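**Semaan Single-Tier Electric Steamer**

Sold by Trillness Kitchen Supply. Ships from our Cirnberg warehouse.

The Semaan is a small countertop steamer for one to four people. It heats its own water, so it doesn't need a burner, and it takes up less counter space than most rice cookers. We've carried it since June and it has replaced the two-tier Zudeo in our catalog. Parts for the Zudeo are still available while they last – see the end of this page.

## What's in the box

- Base with built-in heating plate
- Stainless-steel steaming basket
- Glass lid
- Detachable power cord, 39 inches
- Measuring cup
- Printed guide in English, Spanish and Arabic

Plates, liners and tongs are not included. Parchment liners are sold separately in packs of 63 and are already punched. Plain parchment works too if you cut a few holes in it.

## Filling and heating

Fill the base with cold water to the line marked inside. Don't go over the line, because boiling water will come up through the basket floor and soak whatever is on it. A full base gives you close to 40 minutes of steam on the high setting. The low setting is for reheating and for keeping food warm, and it isn't strong enough to cook raw dough or meat.

Put the lid on while the water heats. The steamer is ready when you see a steady stream of steam from the vent, usually within six minutes. Load the basket then, not before. Dough that sits over slowly warming water tends to spread out flat.

If you need to top up the water partway through, use hot water from a kettle. Cold water stops the steam and you'll need to add a few minutes to the cooking time.

## Cooking times

All times are on high, counted from when the food goes in.

| Food | Time |
|---|---|
| Plain buns, small | 10 minutes |
| Filled buns, raw filling | 15 minutes |
| Filled buns, frozen | 18 minutes |
| Dumplings | 8 minutes |
| Broccoli florets | 5 minutes |
| Carrots, sliced | 9 minutes |
| Small potatoes, whole | 25 minutes |
| White fish fillet | 8 minutes |
| Eggs in the shell, firm | 13 minutes |
| Tamales | see note |

Tamales need longer than one fill of water. Crisóforo Manríquez in our test kitchen does his for 70 minutes and refills at the halfway mark. Stand them on the folded end and don't pack them tight.

Leave space between buns. They grow while they cook, and if they touch they'll tear when you pull them apart.
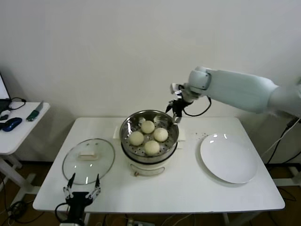 *Four buns in the stainless-steel basket.*

When the time is up, switch the steamer off and wait two minutes before lifting the lid. Tilt it away from your face and keep it level after that so the water on the underside doesn't drip onto the food. Take buns out with tongs or a thin spatula and set them on a plate or a rack. A rack keeps the bottoms drier.

## Cleaning

Unplug the steamer and let it cool. The basket and lid can go in the dishwasher. The base can't. Pour out the leftover water, wipe the inside with a soft cloth and leave it open to dry. Never put the base under the faucet.

White or brown spots on the heating plate are mineral scale. To remove them, fill to the line with one part white vinegar and three parts water, run it for ten minutes, let it sit for half an hour and rinse the inside with a wet cloth. In hard-water areas do this once a month. Don't use steel wool on the plate or the basket.

## Specifications

- Power: 800 W, 120 V
- Settings: high, low, off
- Dry-boil cutoff: yes
- Timer: none
- Replacement cord: part 172
- Warranty: 2 years, parts and labor

The dry-boil cutoff turns off the heat when the water runs out. It resets by itself after the base cools, which takes 15 minutes or so. If it trips while there's still water in the base, the plate probably needs descaling.

## Customer comments

"Good for two people. I would like a timer, but I use the one on my phone." – Dalal Saliba

"Bought it for idli and had to find a stand that fits. After that, no trouble. Heats faster than my old stovetop pot." – Mohandas Bhat

"The cord is short. Otherwise fine, and the basket cleans up easily." – Fouad Hourani

On the idli question: we don't stock a stand for this model. Measure the inside of your basket before you order one elsewhere, and allow a little room at the sides so steam can get past.

## Ordering and service

Orders placed before noon go out the same day. Shipping is free to the lower 48 states. Unused steamers can be returned within 30 days in the original box. We can't take back a unit that's had water in it unless it's faulty.

For repairs, write to Marwan Sfeir at the service desk with your order number and a short note on what's wrong. Please don't mail the steamer until you've heard back, as many problems are fixed with a new cord or a descale. If you do send it, dry the base first and wrap the lid separately.

**Zudeo owners:** lids and upper tiers are still in stock. Bases are gone. Zudeo baskets do not fit the Semaan base.

Page last updated Dec 13, 2021.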